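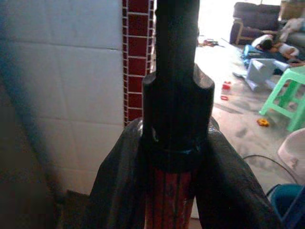

I've been putting off the tool drawer since January, and last weekend it finally got the better of me when I couldn't shut it. So out it all came, every last bit, onto an old towel in the kitchen, and I've spent my evenings since then working out what I own. Quite a lot of it I don't remember buying! The ones I always reach for first are like the one with the red handle, with thin black stripes running down it and a black collar where the shaft goes in. I do love a bright handle. Drop a plain black one behind the washing machine and you won't see it again until you move house (ask Paweena Jaidee, who lent me hers and is still waiting).

Several of you wrote in after the last newsletter asking how I store mine, and the answer until now was "badly". I've gone over to the Noiphan tray, the shallow one with the sloping slots, and everything lives handle up. I know Sérgio Coelho swears by doing it the other way round so he can see the tips, and he may well have a point, but I kept jabbing my fingers.

What went? Anything with a split handle, two with tips so chewed up they'd only ruin a screw, and a set of tiny ones from a cracker. What stayed is a bit embarrassing, as I still have far more than one flat needs. I gave the rest a wipe with a barely damp cloth, dried them straight off and rubbed a drop of oil along the metal. The grubby grips wanted washing-up liquid and an old toothbrush, and do get right into the grooves, it's revolting in there.

Next month it's the turn of the picture hooks and the jar of odd screws. If you've got a clever way of sorting screws that doesn't involve buying 24 little boxes, please send it in, I'd love to hear it.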